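Search datasets...

Home Datasets Docs Releases Contact

# laltholm-rooms: floor plan and room label data

2020-04-09
Forough Mahmoudi

Room outlines, room labels and floor finishes for dwellings in the Laltholm survey area, redrawn from paper plans held by the Dirmont surveying office.
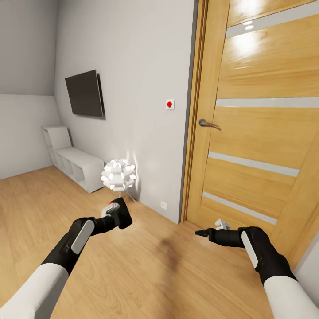
The set is meant for work on housing layout: circulation space, door placement, daylight rules and the like. It holds no information on owners or tenants. Street numbers were removed before the plans were redrawn, and the dwelling identifiers have no link to the original plan numbers.

## Contents

- `dwellings.csv` — one row per dwelling, 280 rows
- `rooms.csv` — one row per room, 2,163 rows
- `doors.csv` — door openings, keyed to two room identifiers
- `outlines/` — one GeoJSON file per dwelling
- `CHANGES.txt`

## Fields in rooms.csv

`room_id` is unique across the set. `dwelling_id` matches the first column of `dwellings.csv`. `label` is the room name as written on the plan, spelling kept. `label_std` is the same name reduced to the Tehrani list, version 2. `area_m2` is measured to the inner wall face. `floor` takes `timber`, `tile`, `stone`, `carpet` or `unknown`. `height_mm` is blank where the plan carries no section drawing.

External doors have `outside` in the second room field. Cupboards deeper than 600 mm are treated as rooms; shallower ones are left out.

## Coordinates

Outlines use a local grid in millimetres, with the origin at the south-west corner of the dwelling. The files are not georeferenced, and some GeoJSON readers will complain. Set the reader to ignore the coordinate system, or divide all values by 1,000 to get metres.

## How the plans were redrawn

Plans were scanned flat and traced by hand in Dremeck. Each outline was then closed automatically with a tolerance of 20 mm. Where the traced area differed from the written area by more than three per cent, the dwelling was traced again by a second person. If the two tracings agreed, the traced figure was kept and the written one moved to `area_note`.

## Known problems

Corridors are labelled inconsistently. `hall`, `passage` and `lobby` all map to `circulation` in `label_std`, but a few wide halls were used as living space and should probably be split out.

Floor finish comes from the plan legend only and may not match the present state of the building.

Bay windows in the March batch were traced along the outer face. Their areas are slightly too large. A corrected batch will carry the suffix `b`.

## Loading

 rooms = read.csv("rooms.csv", na.strings = "")
 halls = subset(rooms, label_std == "circulation")

Files are UTF-8 with Unix line endings. Report errors with the `room_id` and the release number.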